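Penrose Marsh Restoration Program
Progress report to the Sudeck Fund, Saturday, March 1, 2025
Prepared by Sobia Mohmand, Program Manager

Work during the period covered the northern half of the marsh. Crews cleared invasive reed from 268 acres and reopened two blocked channels at Hornia Creek. Water now moves through the cypress stand for most of the year - the principal goal set out in the grant agreement.

Planting is on schedule. A total of 3284 seedlings were placed along the east bank, and 11 of the 35 water level gauges have been installed. The remaining gauges will follow once the Nitelel access trail reopens. Uzma Rizvi continues to lead the wading bird survey.

No change to the approved budget is requested.
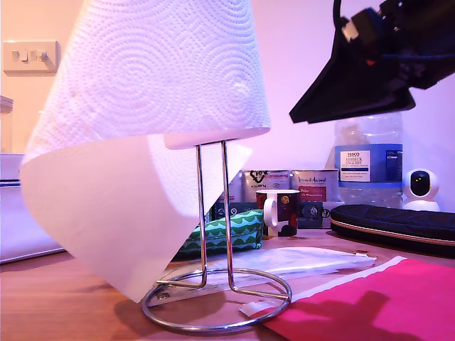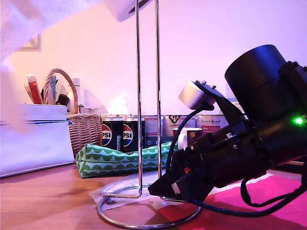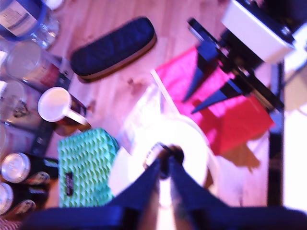

When will the remaining gauges be in place?
Installation is planned for April, provided that the trail is dry enough for vehicles.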